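Search this site Search Go

A visit to the Roltside packaging works

November | By the Edcombe local history group

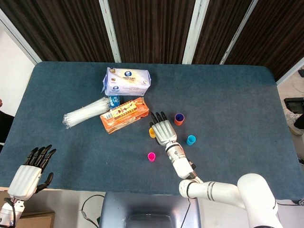

A pack of tissues and an orange box on a teal-blue cloth.

The works stands at the bottom of Roltside Lane, behind the bus depot. Most people in Edcombe have walked past it without knowing what goes on inside. It makes printed film for household goods and folded cardboard boxes. Our group has been asking to see it for a while, and 14 members went in on the open afternoon.

We met at the gate at half past one. There is a small car park but it was already full, so several of us left cars by the church and walked down. After signing in we were given ear plugs and a yellow waistcoat. Long hair has to be tied back and rings taken off or taped over.

The first building is the older one, with a saw-tooth roof and north-facing windows. It went up as a tannery and was empty for years before the packaging firm took it on. The stone trough by the door is from the tannery days and is now planted with heather.

Film printing is done on a press made by Väisänen, which takes up nearly the whole length of the hall. The plain film comes in on reels from outside and passes through one colour after another. Each reel of film weighs 500 kilos and is moved on a low electric truck. We saw one being changed, and it took longer than I had expected, with a good deal of checking that the edges lined up. The smell of ink is strong at first but you stop noticing it.

Our guide explained that pale colours give more trouble than dark ones. A slight shift in a beige or a light blue shows up at once on a white pack, and a customer will send the lot back. Trimmings and spoiled film are baled and sold on.

Cardboard is handled across the yard. The sheets are printed, then stamped out on a cutter called the Unia, which is much the noisiest machine on the site. The guide gave up talking and pointed. The flat shapes drop into a stack and the waste falls through a grid to a belt below. Gluing is done on a separate line at the far end. Boxes leave the works flat and are made up by whoever fills them.

There is a small testing room upstairs. Boxes are squashed, dropped and left in a damp cupboard to see how the board stands up. The stairs are steep and there is no lift, so two of our party stayed below and looked at the old photographs in the corridor. These are worth seeing in their own right. One shows the whole workforce of 46 lined up in the yard, the year the firm moved in, and another shows the lane under flood water.

Tea was served in the canteen at half past three. It was included, as were the biscuits. We asked about jobs and were told that they take on school leavers each summer, but that press work takes 3 years to learn properly.

The 39 bus stops at the top of the lane. Stout shoes are needed, as the yard is cobbled and was slippery in places. Children under 12 are not admitted. Anyone who would like to go on the next open afternoon should leave their name at the library desk.

Contact us | Copyright Edcombe Local History Group | Back to top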